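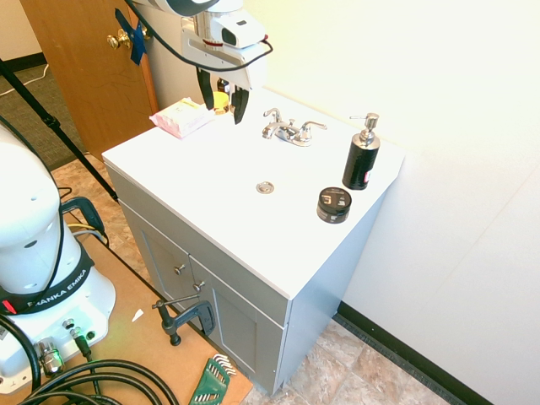
FOR IMMEDIATE RELEASE
2021-02-14

# Plellex opens orders for Teserora, a kit that teaches robot arms to tidy the bathroom counter

**The company would like it known that the toothbrush is harder than it looks**

Plellex today opened orders for Teserora, a hardware and software kit that lets research labs and product teams train a robot arm on the small, slippery and badly shaped things people leave next to the sink. Shipping starts before the end of February.

Robots have been stacking blocks for decades. The blocks have been very good about it. They are square, they are dull, and they stay where they are put. A bathroom counter offers soap pumps that tip, jars too squat to grab from the side, soft packets that fold up when touched, and a faucet standing right where the arm wants to go. Teserora was built for labs that have run out of blocks, or of patience with them.

"We asked customers what they wanted their robots to do, and a surprising number said 'clean up after my teenagers,'" said Italo Sala, head of product at Plellex. "We can't promise that. We can promise a robot that has met a bottle of soap before."

## What is in the kit

Teserora comes in two versions. Both include:

- a mount for a wrist camera, with brackets for common two-finger grippers
- a set of replacement fingertips, in black, because the white ones looked terrible after a week
- cable guides for the wrist and elbow
- the Teserora recording software, which logs arm motion and camera video on one clock
- a task book with more than 1,000 short counter tasks, written in plain sentences such as "move the jar behind the soap"

The larger version adds a second camera for an overhead or side view, plus a Plellex technician on site for three days. The technician sets up the station, runs the first tasks with the customer's staff and takes a firm line on loose cables.

Neither version includes a robot arm, a vanity or plumbing. Customers supply their own arm and their own furniture. Plellex recommends a real bathroom cabinet with a real faucet over a tabletop mock-up, and notes that a bathroom cabinet is likely to be the cheapest thing in the room.

## Tested by people who were not easy on it

Sembiring, a contract robotics lab, had an early version of the kit for five weeks. Its engineers used it to collect training runs for picking up, moving and lining up toiletries, first with a person guiding the arm and later with the arm working from what it had learned.

Musyoka Makokha, who leads manipulation work at Sembiring, said the recording software won the team over sooner than the hardware did.

"The camera mount is a camera mount. I have no poetry to offer about it," Makokha said. "But we used to spend our mornings lining up video with arm data by hand, and now we spend them arguing about where the soap should go. I prefer the second argument."

Sembiring's notes led to several changes. The cable guides were lengthened after the wrist cable kept catching at full reach. The task book lost a chapter on dental floss, which Plellex describes as "postponed." The mount can now be taken off with a single size of hex key, a request that came from the testers in capital letters.

## Works with Wimus

Recordings from Teserora open directly in Wimus, the company's existing tool for labeling and sorting robot data. Current Wimus customers get the link between the two at no extra charge. New customers can use Teserora without Wimus, and their files will export in open formats, although Plellex's sales team will probably bring it up.

A kitchen counter task book is in the works. Sala declined to give a date, citing "the egg situation."

## Ordering

Both versions can be ordered now through the Plellex sales desk. Prices depend on the arm and gripper in use and are quoted on request. Universities and teaching labs qualify for a reduced rate. Orders are filled in the sequence they arrive, and site visits for the larger version are booked once the customer confirms that the arm is bolted down.

## About Plellex

Plellex makes data collection tools for robots that work around household objects. Its staff includes engineers, software developers and one former bathroom fitter, whose opinions on faucet placement are available to customers whether or not they ask.

**Press contact:** Plellex press office. Review kits are available to trade publications with access to a robot arm.

###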